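Humidity Control in a Small Seed Store Using a Peltier Dehumidifier

Project report
Student: Yaowalak Hemmin
Supervisor: Treasa Hegarty

Summary

The Jomstead seed library keeps vegetable and flower seed in an unheated brick outbuilding close to the Odar canal. Seed held over from one season to the next has shown uneven germination, and high humidity in the store was suspected. This project measured relative humidity in the store, compared four types of container, and tested a small Peltier dehumidifier placed in a closed cupboard. The container had a larger effect than the dehumidifier. Jars with rubber gaskets and a silica gel sachet kept the lowest and most stable humidity. The dehumidifier lowered the humidity of the cupboard air on mild days but removed almost no water when the room was cold.

1. Background

Dry seed exchanges water with the air around it until the two reach equilibrium. The moisture content at equilibrium depends on relative humidity, on temperature, and on the composition of the seed. Oily seed such as sunflower holds less water at a given relative humidity than starchy seed such as corn. In both cases, a higher moisture content speeds up the loss of viability.

Relative humidity and absolute humidity have to be kept apart here. Air in an unheated building in winter contains little water in absolute terms, yet its relative humidity is high. Seed responds mainly to the relative value. Opening the door on a cold dry-feeling morning therefore does not necessarily dry the seed, and if warmer air enters later in the day the water it carries may condense on cold shelving.

The library holds nearly 4,000 packets. Most are paper envelopes filed upright in cardboard trays. Paper offers almost no resistance to water vapor, so seed in an envelope follows the room with a delay of days. The library had no humidity records before this project.

2. Objectives

To record relative humidity and temperature in the store during the spring term.
To compare the rate of moisture gain in different containers.
To find out whether a low-power dehumidifier could hold a closed cupboard at a humidity suitable for storing seed for more than a single season.

Germination testing was part of the original proposal. It was dropped after the first review because the time available was too short for any difference in aging to appear.

3. Equipment and method

3.1 Sensors

Humidity and temperature were recorded with Yensuk loggers, which store both values at a fixed interval and are read over a cable. Before use, every logger was sealed in a plastic box over a saturated solution of common salt and left overnight. The air above such a solution settles at a known relative humidity, and the difference between this value and the logger reading was taken as the offset for that logger. The check was repeated at the end of the project. One logger had drifted, and its data were removed from the container comparison.

One logger was placed on the top shelf of the store, one at floor level beside the door, and one inside the cupboard. The rest were used in the containers.

3.2 Containers

The comparison covered paper envelopes in a cardboard tray, zip bags, metal containers with loose lids, and glass jars with rubber gaskets. Each container received the same mass of dried beans, weighed before filling. Beans were chosen because they are cheap, easy to weigh, and too large to be lost during handling. They were dried over silica gel beforehand until the mass was the same on successive mornings.

Containers were weighed once a week on the laboratory balance and returned to the store in a closed cooler. Weighing was done at the same time of day, 9 a.m., and the balance was allowed to warm up first. Gain in mass was taken as water absorbed. For the paper envelopes a correction was applied for water taken up by the paper, using an empty envelope kept in the same tray.

Metal containers were included because they resist rodents, which the library listed as its second concern after damp. A metal wall does not pass water vapor, so any gain must come through the lid joint or during opening. The size of the opening relative to the volume was expected to matter, as was the amount of air left above the seed. 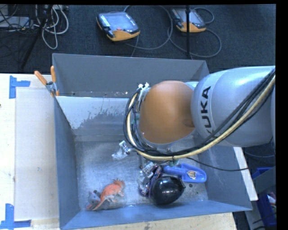

Figure 1. Large grey metal bin on a wooden tabletop, seen from above, with a KUKA arm reaching in from the right.

Half of the jars also received a silica gel sachet of the indicating type. The sachets were inspected through the glass each week and were not replaced during the test. No desiccant was used in the other containers.

3.3 Dehumidifier

A Peltier module moves heat from one face to the other when current passes through it. In a dehumidifier, the cold face is attached to a finned plate and the hot face to a heat sink with a fan. Air is drawn over the cold plate first. If the plate is below the dew point, water condenses, runs down the fins, and collects in a tank.

The unit tested was a domestic model bought by the library before the project started. It was placed on the floor of the cupboard with the tank emptied and dried. The cupboard door was fitted with foam draft strip, and the cable entry was packed with modeling clay. The cupboard was run first with the unit off and then with the unit on, and the water in the tank was poured off and weighed at each visit.

Power was measured with a plug-in meter. The reading was steady and changed little with room temperature.

4. Results

4.1 The store

Relative humidity in the store was high throughout. The floor-level logger read higher than the top-shelf logger at all times except for short periods after the door had been opened. The gap was widest in March, when the floor stayed cold while the upper part of the room warmed in the afternoon. Trays on the bottom shelf, where the library keeps its beans and peas, were therefore in the least suitable position.

There was a clear daily cycle in temperature. The daily cycle in relative humidity was smaller than expected from temperature alone, which suggests that the brick, timber, and cardboard were taking up and releasing water as the room warmed and cooled.

4.2 Container comparison

Beans in paper envelopes gained mass quickly at first and then leveled off. After this point their mass followed the weather with a lag of 3 to 4 days. Zip bags gained more slowly, but the bags differed a good deal from one another. On inspection, the bags with the largest gain had grit or seed husk in the closure.

Metal containers with loose lids fell between the envelopes and the bags. Adding a turn of tape around the lid joint reduced the gain to about that of a clean zip bag. The tape had to be replaced after every opening, and volunteers are unlikely to do this consistently.

Jars with gaskets showed the smallest gain. Jars without a sachet rose slowly over the whole test. Jars with a sachet showed no gain in the beans that could be separated from the error of the balance. The indicator in the sachets had begun to change color by the end.

4.3 Dehumidifier

With the unit off, the sealed cupboard followed the room closely in its average value but with smaller swings. With the unit on, relative humidity fell within hours on mild days and the tank collected water. On cold days the tank collected nothing that could be poured off. At those times the cold plate carried a thin layer of frost, which blocked part of the air path.

Part of the fall in relative humidity was caused by heat from the unit and not by the removal of water. This was checked by calculating absolute humidity from the logger data. On cold days absolute humidity in the cupboard was unchanged, while temperature had risen slightly. Warming lowers relative humidity but is itself harmful to stored seed, so the benefit is partly canceled.

5. Discussion

The results agree with the general advice that seed should be dried first and then sealed. Treating the air of the store is less effective because the building leaks and because the room is cold for much of the period when humidity is highest. A compressor dehumidifier would also perform poorly at these temperatures. A desiccant rotor unit would work in the cold, but its power use is higher and it also adds heat.

Space is the main objection to jars. A tray of envelopes is compact and can be searched quickly. The envelopes could be kept and placed upright inside wide-mouth jars, grouped by crop, which would preserve the present filing order.

6. Sources of error

Containers were exposed to laboratory air during weighing. The exposure was short and similar for all types, but it would affect the envelopes more than the jars. The dehumidifier was tested with the unit on and off in different weeks, so the weather was not the same in both. A second identical cupboard would have allowed a direct comparison. Beans have a hard coat and take up water slowly, and small seed such as lettuce would probably respond faster.

7. Recommendations

Move beans and peas off the bottom shelf.
Store carry-over seed in gasket jars with an indicating sachet, and regenerate sachets in an oven when the color changes.
Clean zip bag closures before sealing, if bags continue to be used.
Switch the Peltier unit off during cold weather.
Leave one logger on the top shelf and one at floor level through a full year.

Acknowledgments

Thanks to Treasa Hegarty for supervision and for the loan of the balance, and to the Jomstead seed library for access to the store.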